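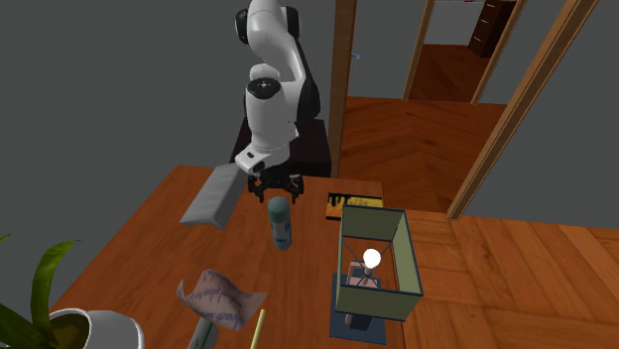
The arm over the table, with the spray can right under the gripper and the lamp off to the right.

Okay, workshop tips, arm edition! We got ours at the Wevaddale shop last June and I was the grumpiest person in the building about it. I do small repairs (lamps, mostly, and whatever people carry in) and I liked my bench the way it was. Eight months on I've changed how I work quite a bit, so these are the habits that stuck.

Stand your spray cans up. A can on its side rolls when the fingers nudge it, and then you're on your knees under the bench. Caps on, too.

Lamps go toward the side, well clear of where the arm swings. I know you want the light in the middle. I did too. Jennylyn Lumanlan, who runs our layouts in simulation before we try them for real, moved my lamp on screen three times until I quit arguing, and she was right.

Flatten your notes! I'm a crumpler, and a sheet with curled-up corners is a pain to pick up by hand, never mind with two fingers. I keep my job notes on a clipboard now and it's made me tidier at home, too.

Pencils and markers: give them a cup. Mine used to live wherever I dropped them.

Plants are fine, but keep the long leaves off the work area. I turn the pot every so often and trim anything that flops over.

Now the bit people ask me about, which is the job itself. The fetching and handing over is mostly the arm's now, and my wrists are glad of it. I get more time on wiring and shades, the stuff I like. What I miss is chatting while we set up, so we started having coffee before the first run and I'd fight anyone who tried to cancel it. The setting up takes longer than it used to, too. If you're the one laying out the bench, ask for that time to be put on the schedule, or it'll come out of your lunch (mine did, for weeks).

One more: write down where everything goes when a layout works. We keep ours in a binder by the door, and layout 127 is still my favorite. Pencil, please, so the next person can fix it.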